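Week 3: Unreliable Narrators in the Contemporary Novel

Reading for this week
Philomena Buckley, The Salt Ledger, chapters 1 to 15
Tekle Teshome, "Who Is Telling This?" (course reader, starts on page 154)

Background

The Salt Ledger is Buckley's second novel. It is set in Irnia, a fishing town on a cold coast, and told by Clodus, a retired harbour clerk who is writing down the year his brother disappeared. He says on the first page that he has kept a record of every boat in and out of the harbour for 50 years. By chapter four we know that he was away from Irnia for several of those years, and he never goes back to correct himself.

Keep a note of the places where this happens as you read. You will want page numbers for the essay.

Terms

Narrator: the voice telling the story. Keep this separate from the author. Clodus dislikes his sister-in-law, but that tells us nothing about Buckley.

Implied reader: the person the narrator seems to be talking to. Clodus often writes "you will remember the winter I mean". Who would remember it?

Discrepancy: a gap between what the narrator says and what the book lets us see. Teshome sorts these into gaps of fact, gaps of judgment and gaps of feeling. Most passages have more than one.

Passages for close reading

Chapter 2, the ferry. Clodus says he felt nothing when the ferry left, then spends two pages on the colour of the rope. Look at sentence length here compared with the chapter before.

Chapter 7, dinner at the Vidal house. The other guests laugh at something and Clodus does not say what. Read only the dialogue first, then read the whole scene again with his comments put back in.

Chapter 11, the letter. We get it in his paraphrase. The only words quoted directly are "as you well know". Come ready to say what you think the rest of it says, and why he might leave it out.

A common problem in last year's essays was treating "unreliable" as another word for "lying". Clodus lies at least once (the business with the key), but he is more often mistaken, or protecting someone. Say which one you mean and point to the line.

Tutorial groups

Sun-ja Moon and Jin-sol Kong are leading discussion on chapter 7. Chae-won Cha has chapter 11. Leaders should bring two questions each and a short passage to read aloud.

Written work

The close reading is due 25th June. Choose one passage from the list and write on a single discrepancy. Quote sparingly, and leave plot summary out unless your argument depends on it.

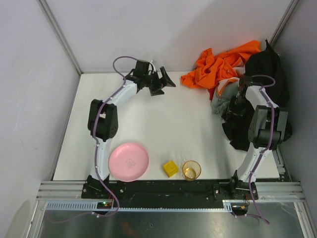
Use the Buckley edition set for the course, as the page numbers in the older paperback are different. If you only have the paperback, give chapter numbers as well.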